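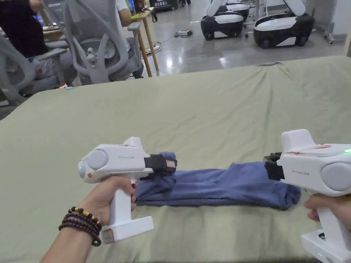
A blue garment folded flat on a sage-green cloth.

How to Pack a Week of Clothes Into One Small Bag

I used to be a sit-on-the-suitcase packer, and I am so happy those days are over! Flat folding changed the way I travel, and you can pick it up in an evening.

Before you start

Clear a big surface. A bed works, but a table is easier on your back, and a cloth over it keeps knits from snagging. Lay out everything you want to bring, then put back two tops. (You won't miss them. I never have.)

Step 1: Smooth
Spread each piece face down and run your palms from the middle out to the edges. Do up zippers and the top button first.

Step 2: Fold to the bag
Measure the bottom of your bag and fold everything to that width. Mine is a beat-up Trumeo weekender, and shirts folded in thirds lengthwise fit it perfectly. Sleeves go straight down the back, with no diagonal creases if you can help it.

Step 3: Stack heavy to light
Jeans and sweaters at the bottom, then shirts, then anything thin. Alternate which way the thick folded edges face so the stack stays level. This one little trick gave me room for a second pair of shoes!

Step 4: Fill the gaps
Socks go inside shoes, underwear goes down the sides, and a belt can run around the inside wall of the bag.

Step 5: Close it and wait
Zip up and leave the bag for an hour. The clothes settle, and you can usually slip in one more thing, up to the size of a paperback.

I packed this way for a rainy September trip from Riltham to Borkstead and wore every single thing I brought. Linen still came out creased, so hang it in the bathroom while you shower and give the hem a gentle tug.

Next up: packing for kids, with a lot more socks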